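工单 1397
标题：团队沟通练习模板在分组讨论中无法轮换角色
提交人：Linnea Eide
所属团队：Meltville 组织发展组
产品：Trinlow 协作白板，练习模块
优先级：中
状态：已解决，观察中

问题描述
使用“会议角色轮换”模板开展团队练习，全员分为 7 个小组，每组设发起、质询、附议、旁观四种角色。首轮计时结束后，系统应自动轮换角色并弹出新的行为提示卡。实际情况：3 个小组的角色未变，提示卡仍显示首轮内容，主持人端却显示“已轮换”。其余小组正常。

复现步骤
1. 以主持人身份打开模板，启用自动轮换。
2. 分组后，由任一组员在计时期间编辑提示卡文字。
3. 计时归零时保持编辑框打开。
4. 该组停留在首轮角色，刷新页面无效。

处理记录
09:40 一线支持：建议清除缓存并重新加入。用户反馈无变化。
10:15 一线支持：核对权限，主持人及组员权限均正确。转二线。
11:05 二线支持（Løken）：日志显示轮换请求已发出，目标卡片处于编辑锁定状态，请求等待 3000 毫秒后超时。超时未回传主持人端，故状态显示错误。
11:30 二线支持：临时办法为计时结束前由主持人点击“收回编辑”，再手动轮换。用户按此操作，各组角色均已更新。
14:20 用户补充：提示卡只写角色名称，新成员不清楚“质询”与“反对”的区别，希望每张卡附一条行为示例，例如“先复述对方观点，再提出疑问”。
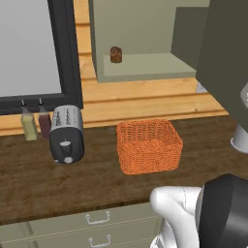

14:50 二线支持：行为示例属于模板内容，可在“卡片背面”字段自行填写，保存为团队模板后对所有小组生效。默认模板的修改已另行登记为需求，转内容组。
16:10 研发（Rellitz 环境）：修复已部署至测试环境。锁定超时后强制保存草稿并释放卡片，失败状态同步至主持人端。按上述步骤重测，未复现。

遗留事项
旧版模板创建的练习不会自动套用修复，需复制为新练习后使用。正式环境计划 4 月更新，更新前沿用临时办法。
待用户在下一次练习后确认结果，确认后关闭工单。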